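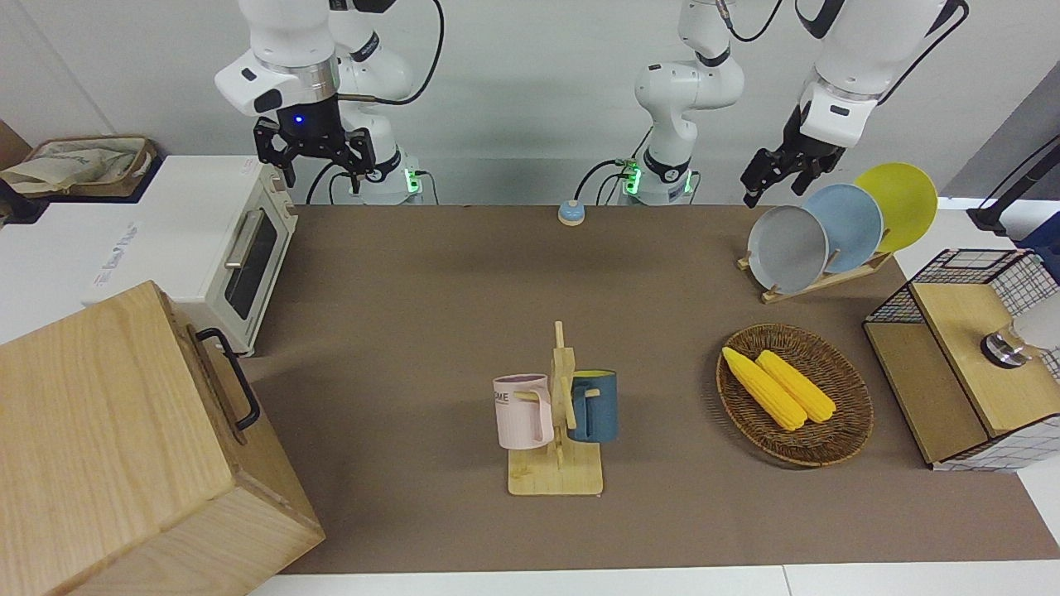

Zetdale, 28 August 2022

Back from the Ulomix open day, feet killing me, writing this fast before I forget half of it.

Left late. 31 miles and I still managed to miss the turn by the feed store. Parking in a field, five bucks, got a sticker for my shirt which is now stuck to the inside of the car door. Sign at the gate said they were expecting 440 people. Felt like all of them were in line for the coffee.

Did the big hall first. Conveyor, boxes going round, a guy with a headset mic explaining it way too loud. Ten minutes, enough. Then the Mansour building, where the kitchen table demo was. Best thing of the day by a mile.

Two white arms over a table with a brown mat, and all the stuff you'd have at home. Toaster oven, mug tree, dish rack with three plates standing up in it, gray, blue, yellow. Two ears of corn in a basket. A call bell too, like at a motel desk, light blue. I wanted to ring it so bad.

Bigger than I thought, the arms. Black grippers, two fingers each, little blue light in the middle of the one on the left. I kept looking at that light like it was an eye. One gripper hung there wide open pointing straight down, the other was up by the plates, and I caught myself holding my breath over a dish rack. A dish rack!

The mugs were a pink one and a dark teal one, yellow inside. I want the teal one. Looked for it in the gift shop, no luck, only pens and a Fukska water bottle for more than I'd pay for a pair of shoes.

Asked the woman at the rope how many runs they do. She said 166 since the start of August, all on this same table. Asked her if it ever gets bored, she was nice about it. Kid next to me asked if it could cook the corn. Didn't catch the answer, the loudspeaker came on about a blocked van.

Stayed for two rounds I think, maybe three. Lost my spot at the rope when I bent down to tie my shoe.

Lunch was a hot dog, cold bun. Sat on the grass behind the Mansour building and read the handout, which says they want roughly 100 different kitchen jobs on the list by next summer. Mine has maybe six and I put off most of them. Would I want those arms at my counter? No room, for one. The base parts alone would eat up where the bread goes. But the plates, yes, somebody please do the plates.

Skipped the raffle. Traffic awful til the bridge. Handout is on the fridge, remeber to send back the survey card. Dishes still in the sink, going to bed.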